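Farnmont Community Rooms
Hot Drinks and Welcome Table: progress report to the Pandey Fund
2019-11-21

Summary

The grant has now paid for the drinks table in the ground floor room at Farnmont and for most of the first stock. We have spent 60 per cent of the award. The rest is set aside for refills and a second urn.

What has been done

The old trestle was taken out in October and a wood-effect table with rounded corners put in its place. People can now get at it from all sides, including from a wheelchair, which was the main complaint in last year's survey. The carpet stays as it was.

Tea used to be kept in its cardboard packets in the kitchen cupboard, and whoever was on duty had to fetch it. We now keep a wooden tea box out on the table. It has a hinged lid with a clear window and three long compartments, so visitors can see what there is before they open it.

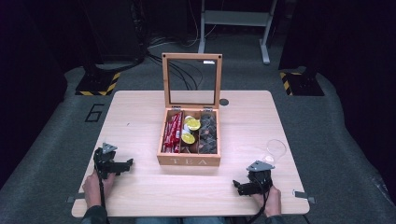
The red packets go on the left, the capsules in the middle and the dark wrapped ones on the right. Keeping to the same order each time has made refilling quicker — the person on duty can check the box at a glance and bring only what is short. Spare stock is in the Zurkow cupboard, in lidded tubs.

Use

The Lemance lunch club and the drop-in both use the table. The drop-in had up to 80 visitors a week in October, against 40 before the grant. Takings in the donation tin cover the milk but not much else.

Problems

The capsules cost more than we allowed for and run out first. We have moved to a monthly order with a lower delivery charge. The lid was stiff when the box arrived and has been eased.

Next steps

Buy the second urn, and put up a shelf for cups by the door. We have 5 months of the grant period left and do not expect to ask for an extension. Receipts are attached separately.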